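Plakudari Shape Board Set
Data card, maintained by Figueroa

Summary
The set covers one red shape-sorting board and the blocks that go with it. It holds 274 episodes in which blocks are brought to the board for insertion. Of these, 223 are in the main split and the rest are held out. Lighting was left as found, so the red of the top face drifts toward orange on the brighter side.

Board and block
The block is held upright over the board. The slot near its lower end is a useful cue for orientation. Block color should not be used as a label: pale faces pick up a pink cast from the board.
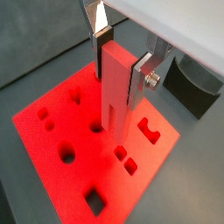

Socket layout
Positions are numbered by row, back to front, and left to right within a row.
Back row: hexagon; three small circles in a triangle; notched crown shape.
Middle row: five-pointed star; circle; two small squares side by side.
Front row: small square with small circle; oval; large square with rounded corners.
A position with more than one hole counts as a single socket. The oval and the middle circle are the pair most often confused in annotation.
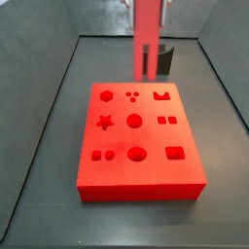 Known issues
27 episodes have no socket label. They are kept in the main split and marked "unset".
Version 2 renumbered the sockets. Labels exported with Vukent before August use the old order and must be remapped.

Contact
Send corrections to the Gruser data desk with the episode number.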